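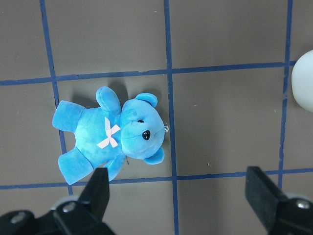
Kacper Nowakowski asks if the tape grid has to be redone every time the paper or the mat gets swapped, or can you just eyeball it. Redo it. Eyeballing cost us most of March.

Redora cell FAQ, setup and upkeep

How often do I check the finger screws?
Start of shift, by hand. Full torque check every 2,000 cycles. Write it in the log, initials too.

Tape is lifting at a corner. Stop the run?
If a finger can catch it, yes. Peel the whole strip, wipe, lay a new one. No patching over, the height changes.

Wrist camera looks soft.
Clean the lens first. Dry cloth, no spray. Still soft, tell Milan Smits, dont touch the focus ring.

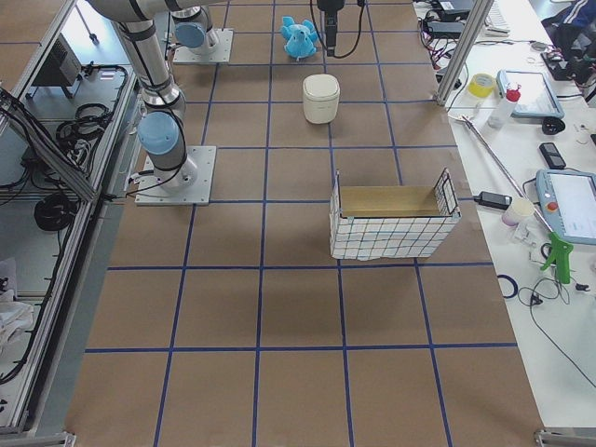
Both arms get homed one at a time, back one first. Keep the pendant for the arm you're moving in your hand and leave the other on the desk. Speed at 40 percent untill both have cleared the basket.

Cables?
Check the wraps for rubbing when you home. Slack at the joints, no loops hanging low.

Arm faults on startup, code 39?
Power down, wait 3 minutes, try again. Twice in a row, call Deividas Sepp.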